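Review: the Nusus hand-held gripper kit, after one long summer with it

I bought into the Nusus kit back in March, mostly on the word of Young-sook Geum, whose write-up on teaching robots from hand-held demonstrations I must have read five times. Her claim is simple enough: record people doing a chore with a gripper in their hand, train on that, and you can skip most of the hours spent steering a real arm by remote. I wanted to know if the kit could get me there (and whether my wrists would survive).

Setup took an afternoon. The manual is thin, and the calibration page is flat-out confusing — I did it wrong twice before the numbers settled. After that it was smooth going! The trigger feels light, the jaws close evenly, and I never had to think about them while picking something up.
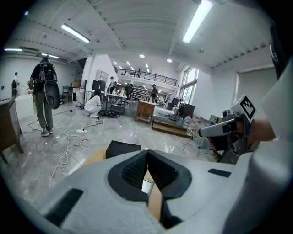

Looking out over the jaws, with a second gripper and its square marker at right.

We collected 3,001 demonstrations in all and threw out 253, mostly for lost tracking. That's better than I'd feared. Fast turns are the weak spot, and so is anything done close to a blank wall. Cables were a pain too, so budget for more tape than you think you need.

Now the result. I trained one policy on everything and another on just 438 clips picked for variety: different people, different heights, different corners of the room. The small set came within a couple of points of the big one on our box-moving task. I ran it again with a new seed and got the same story, so I'm inclined to believe Geum on this one — variety first, volume later.

Gripes? The grip gets heavy after 10 minutes or so of holding it out, and the Andesero export plugin crashed on long sessions. I'd still buy it again, though I'd split a second set with another lab.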